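Galería: dos pinzas y un mismo brazo

Hemos pasado buena parte de junio comparando pinzas en el simulador y, como varios nos habéis pedido que enseñemos algo más que tablas, vamos a ir colgando aquí las pruebas con un par de líneas cada una. La comparación la pensó Jingyi Liao, que llevaba tiempo queriendo poner la pinza Kallio frente a la Monholm con el mismo brazo, el mismo controlador y los mismos objetos. Son 41 intentos por pinza, todos lanzados desde el ordenador del fondo (el que suena como un secador, quien haya pasado por Noltasberg ya lo conoce).

Empezamos por los objetos de cocina, que son los que más conversación han dado a la hora del café.

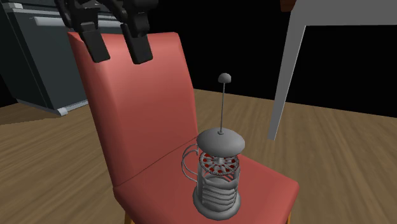
Prensa francesa sobre la silla roja, con el émbolo levantado. La pinza, abierta y todavía lejos del pomo.

A Edmund Duda le gusta especialmente esta prueba porque admite varias maneras de agarrar: por el pomo, por el asa o por el cuerpo. Con la Kallio probamos primero el pomo y acabamos ajustando la apertura de los dedos unas 21 veces, con mucha paciencia y bastante té. Yiran Liao está repasando ahora los registros de la Monholm, y en cuanto los tenga subiremos las siguientes. ¡Gracias a Sarmīte Ots por prepararnos los modelos de los muebles!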